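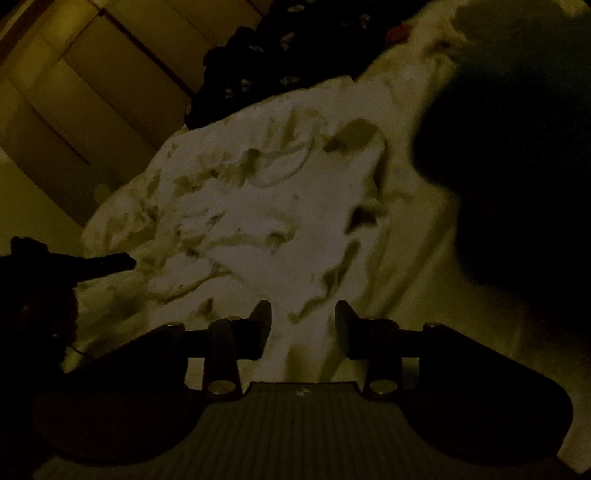
1. Where the build is at
June 2, 2020. Here tonight: Fiifi Atinga, Mirjam and Siebe Vanhove, Stijn De Haan, and me, Wálter, typing as we go. The hand gripper does open nice and wide now, and Siebe is happy with the linkage (so am I!). Stijn wants the bolts swapped before October. We said yes, but only if the total stays under 300.

2. Cloth
Mirjam asked for fewer blocks and more fabric – big rumpled sheets, dark marks and all. Fiifi likes a narrow gathered bunch between the jaws better than a flat edge, and I'm with him. We have 928 clips saved so far and Stijn will sort them on the Koster drive.

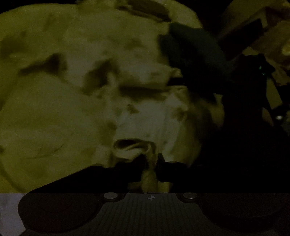 3. Low light
Long talk, this one. Siebe thinks dim rooms are fine and we should keep some in. Mirjam would like a lamp, please.

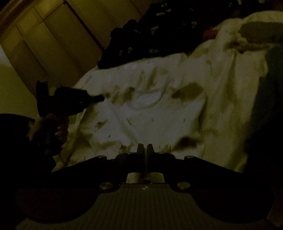 I said let's do both, 20 clips each way, and see which set Mernel tracks better. Fiifi will write that up and bring the spare fingertip pads next time. Snacks are on Stijn.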